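[shop-bots] Re: Re: Memory sticks, approach angle, and the never-ending Dell
Date: 20 October 2020
To: the shop-bots list

Hi all,

Sorry for the slow answer, I had your message open in a tab for days and kept going back out to the bench instead of typing. Quoting the part I'm going to ramble about:

> Last time you wrote you were still jogging the arm by hand and eyeballing
> the slots from the wrist camera. Did you ever get the approach scripted?
> And are you still teaching every slot as its own point, or did you go
> over to one reference and offsets like we talked about in February? I
> have an old tower here I'd like to try the same thing on, but I don't
> want to start if the answer is "buy a force sensor."

Short answer: scripted, yes. Offsets, mostly. Force sensor, no, and I'm still too cheap.

Long answer. I gave up on doing this with the case standing up. It's on its side now, so the board is flat and the gripper comes straight down at it, and that one change got rid of half the weird wrist poses I was complaining about. The processor is out of the socket for now. All I want at this stage is to get over the memory slots, stop, look, and back out again without touching anything. I run that as one program called Dikex (don't ask, it was the next free folder name) and it has gotten pretty boring to watch, which I'm thrilled about!
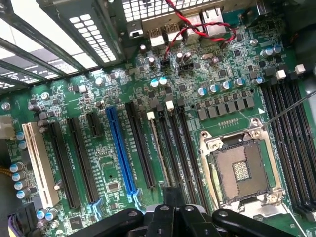

The reference point took some fiddling. My first try was the corner of the case, and that was dumb, because the sheet metal flexes when you lean on it and the board doesn't care where the corner went. Then I tried a mounting screw, but it was shiny and the vision script kept jumping to the next shiny thing over. What I use now is the blue PCI Express slot. It's long, it's straight, and it's a completely different color from its neighbors, so even my lousy thresholding finds it. From there I get an angle and a position and everything else is an offset in the board's own coordinates.

The offsets for the memory slots I measured with calipers and typed into a file, and yes, I got a sign wrong, and yes, the fingers went confidently toward the wrong side of the socket. I had the speed turned way down so I just hit stop and laughed. Please keep your speed turned way down too.

One more thing on lighting. The rear of the case is all vent holes, and any light behind it comes through them and wrecks the exposure. I lock the exposure now, by hand, before the arm moves. Auto was changing its mind halfway through a descent and the blue would drift right out of my threshold.

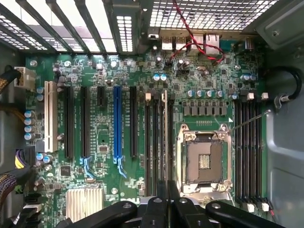
Flokura Makers' Hall / Robotics Bench Group

(That's the header off our shared page, pasted in so you can find the files. Look under that heading, then the folder called Hista, and ignore the one called Hista-old unless you enjoy suffering.) In there you'll find the offset file, the slot finder, and a text file of notes I wrote to myself at the bench. The notes are rude in places. The slot finder is 299 lines and a good chunk of that is commented-out attempts I'm not ready to delete.

As for settings, I do the fast move to a safe height well over the case, then a slow one down, then a pause of 2 seconds for the arm to quit wobbling before I take the frame I measure from. Without the pause the numbers scatter all over. I logged nine descents in a row with it and they agreed well enough that I'd trust it with a junk memory stick. I would not trust it with the processor socket! Those little contacts bend if you look at them wrong, so I've drawn a keep-out box over the socket and the path planner has to go around.
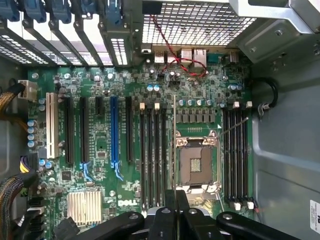

Cabello wrote back on the web side of the list that a keep-out box is fine until you rotate the wrist, and that the fingers should be modeled open, at their widest, or the box isn't protecting anything. I went and checked and, well, mine were modeled closed. So that's fixed as of last night, and the box is taller now too. Thank you, that would have been an expensive lesson on a board I cared about more.

Same message asked about cables. My rule is that anything that can flop gets moved aside before I run, and anything that can't be moved gets its own keep-out box. I haven't found a clever way to do it in software. The vision script thinks a cable lying over a slot is simply a shorter slot, and then the center is off, and then the offsets are off, and you see where this goes. 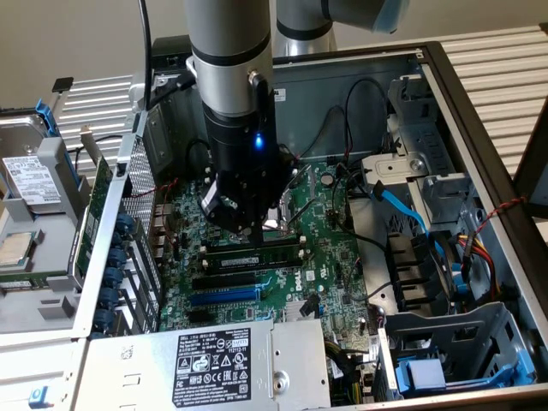
So to your actual question about starting on your own tower: go for it. Lay it down, clamp it if your bench is slick, pick one feature on the board that your camera can't confuse with anything else, and get the look-and-back-out part dull before you close the fingers on anything. My motion log is up to 1670 entries and most of them are me doing exactly that, over and over, with coffee.

Next up for me is picking a stick out of a tray, which is a whole different headache because the label side looks nothing like the other side. If anybody has a gripper pad material that holds the edge of a bare board without slipping, I'd love to hear it. I've been through rubber bands, bike tube and the grippy stuff from under a rug. Bike tube is winning.

Send pictures of the tower when you get it open!

--
shop-bots mailing list
Reply to this message to post to the whole list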